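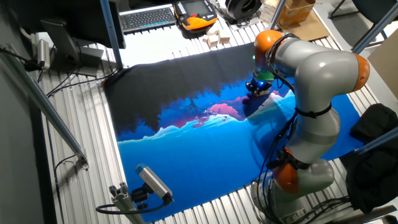 I bought the landscape cloth in February as a backdrop for block building. It came folded and I have never ironed it, so it still doesn't lie flat. The pink clouds over the snowy mountains are the part I like best, and the big stretch of blue below them is handy for building on. Iddrisu Asamoah wanted a plain grey one. We kept mine.

The blocks are bare wood and I haven't painted them. Pale wood shows up well against strong colours. 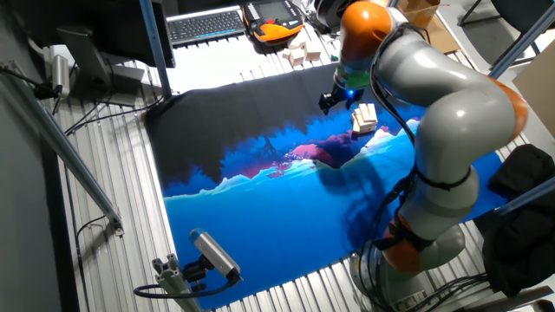
Does the cloth need a mat underneath? I don't bother with one, but a low stack stands better than a tall one.

I prefer small piles anyway. They take less time to put away, and the blocks all go back in the Stovach tin. 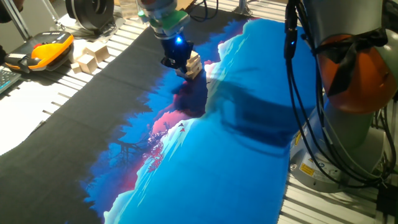 Pale blocks against the blues.

Next job is hemming the cloth. I have 2 reels of navy thread and will use the darker one.
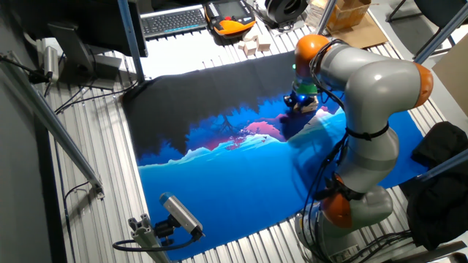 Pink clouds, snowy hills and a few wrinkles.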